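Hold

The fault log for cell four had 436 lines in it on the morning I started, and by the time I went home I had read all of them. Most said the same thing. Position error, left arm, joint three, cleared. Somebody had been clearing it for two months with the same button on the same screen, and the arm had gone back to folding clothes every time, so it stayed on the list of things that would be looked at when there was a day for it.

I was hired at Ustico to be that day. The job title was cell technician, second shift, three in the afternoon until midnight. We had six folding cells in a building behind the Seltton bus depot, in a room with no windows and a drain in the floor from whatever had been there before. Each cell was the same, a white table with walls on three sides, two arms on a rail at the front, and a heap of clothes for them to work through. When the heap was done we messed everything up and put it back.

The clothes came from a thrift store. They were washed before we got them. After a few weeks I knew every piece in my cells the way you know the cups in your own kitchen. There was a red one in cell four that always ended up on top, and an orange one that the arms could never find the edges of. There was a black one with roses on the front that they did well with, and I used it when I wanted to see whether a fix had worked.

The trouble with joint three was the elbow. It would be fine for an hour and then lag behind where it was told to be, by a hair, and then catch up all at once. When it caught up it jerked. With nothing in the gripper this did not matter. With cloth in both grippers it pulled, and the other arm felt the pull and pulled back, because that was what it was built to do when cloth got tight. They would tug like that for a second or two and then the force limit would trip and everything would stop.

The force limit was 70 newtons. That was in the binder from Hattori, who made the controllers. I had to look up what it felt like. It is a good firm pull, the kind you would use on a stuck drawer.

I swapped the cable on that elbow the first week. The second week I swapped the encoder. After that the arm ran clean for nine days and my lead wrote to the people upstairs that the fault was closed. I had a cup of coffee with my feet on a crate and felt pretty good.

On a Tuesday it came back. I was doing the last run before dinner. The other technician had gone out to move his car, and the cells next to mine were off. I had set up four myself and I stood at the front with the log open on the laptop and watched them go. 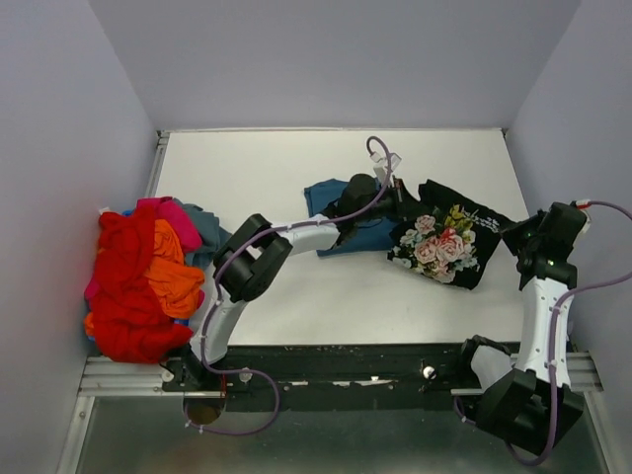
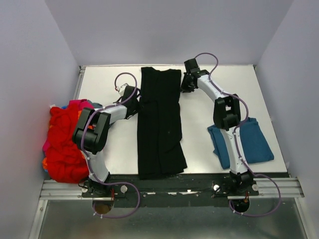 I heard the elbow before I saw anything. It made a dry tick, like a fingernail on a plate. I looked at the log and there was no new line. I looked at the arms and they were still. They had the black one stretched between them, one corner each, and they were not moving it anywhere.

I waited for the limit to trip. It did not trip. The screen said RUNNING in green. The count of folds said 2515 and it did not change. I remember that because I kept looking at it, thinking it would tell me something.

What I should have done is written on a card next to every cell. Press the stop. Wait for the light. Turn the key, take the key out, put the key in your pocket, and then reach in. I had signed the card. I had trained two people on the card.

I pressed the stop. I did do that. The light above the cell went from green to amber, and it was supposed to go from amber to red, and I did not wait for the red. I had seen it go red a thousand times. I leaned over the rail and took hold of the cloth in the middle to work it out of the left gripper, which was the one that always stuck.

The arm caught up.

It was the same jerk it had been doing for months, except that this time my hand was in it. The cloth had a twist in it and my first two fingers were in the twist. The left arm went left, the right arm felt the pull and went right, and the cloth closed up like a knot. It did not hurt at first. I thought, that is tight. Then it was tighter, and it hurt a lot.

They stopped there. The light went red. I was bent over the rail on my toes with my right hand tied up in a piece of clothing, and the brakes were on.

On those arms, when the power goes off, the brakes hold the joints where they are. It is meant as a kindness. Without brakes the arms would drop on whatever was under them. And the grippers keep their grip, so that nothing gets let go of in midair. The binder explains this on page 59, with a drawing. The brakes can be released one joint at a time with a switch in the base of the control box. The control box for cell four was on the floor, on the far side of the walls, and I could reach it with nothing.

I called out. The compressor was running in the next room and I could not hear my own voice very well. I tried to get the scissors from my back pocket with my left hand and got them as far as the rail, where they fell and went under the cell.

My fingers had gone dark by then. I stopped looking at them. I looked at the red one on the heap. I thought about how I would write this up, which is a stupid thing to think about, and I thought the time would have to go in, so I twisted around until I could see the clock on the laptop. It was 6:42.

Then I did what I ought to have thought of sooner, and pushed my hand toward the left gripper instead of away from it. That gave me a little slack on one side. I got my thumb into the twist and rolled it, and the cloth turned over on itself, and my middle finger came out. The other one took longer. When I had both of them out I sat down on the floor with my back against the frame. It was 6:49. The other technician came in with his car keys in his hand and asked if I had eaten yet.

Nothing was broken. The clinic told me to keep the hand up and come back if the tips stayed numb, and they stayed numb for a week and then they did not. I have a line across the first finger that shows when it is cold out.

The investigation took longer than the finger. Two people came from Nurnow, which did the insurance. They had matching jackets and they were polite. They wanted to know why the force limit had not tripped, and so did I. It took us three days with the arm in pieces on a bench.

The limit was never looking at the cloth. It was working out the pull from the current in the motors, and it did that using where the joint was supposed to be. When the elbow lagged, the numbers for the pull went wrong with it. Most of the time they went wrong on the high side and it stopped early, and those were our 436 lines. Once in a while they went wrong on the low side. Then it saw no pull at all and did not stop, and it wrote nothing down. So we had a list of every time the machine was more careful than it had to be, and no list of the other times. We had been reading that list and feeling informed.

The lag itself was a clamp screw. It was inside the elbow where the gear met the shaft, and it had backed off by part of a turn. I had been within two inches of it twice, once for the cable and once for the encoder. I put the cover back on both times.

They asked me about the stop. I said that I pressed it and I did not wait for red. The older of the two wrote that down and then asked how long it was from amber to red. I said a second. She asked if I had ever timed it. We went out and timed it on cell four, with the arm rebuilt. It was a second. Then we did it with cloth pulled tight between the grippers, and it was closer to three, because the arms were allowed to finish easing off before the power was cut. Somebody had thought that would be gentler on the seams. It was not on the card.

I do not say that to get out from under it. Red is red, and if I had waited for it I would have been eating my dinner. But it went in the report as well, on its own line.

We changed four things. The stop cuts the power right away now, seams or no seams. There is a brake release on a cord at the front of every cell, where you can get at it with either hand. There is a pair of blunt shears on a hook next to it. And the position error cannot be cleared from the screen anymore. You have to walk over to the cell, open a panel and turn a key, and the system asks for your initials.

People complained about that last one for a month. I was one of them. You are carrying a bin of clothes and the thing beeps, and you have to set the bin down and walk back. I turned that key eleven times in my first week back, all on cell two. The twelfth time I put the bin on the floor, got the hex keys and took the elbow cover off.

The screw was fine. I checked it with the wrench, marked it with a paint pen and put the cover back on, and then I went looking for what it really was. I was still at it at midnight. The key was in my pocket.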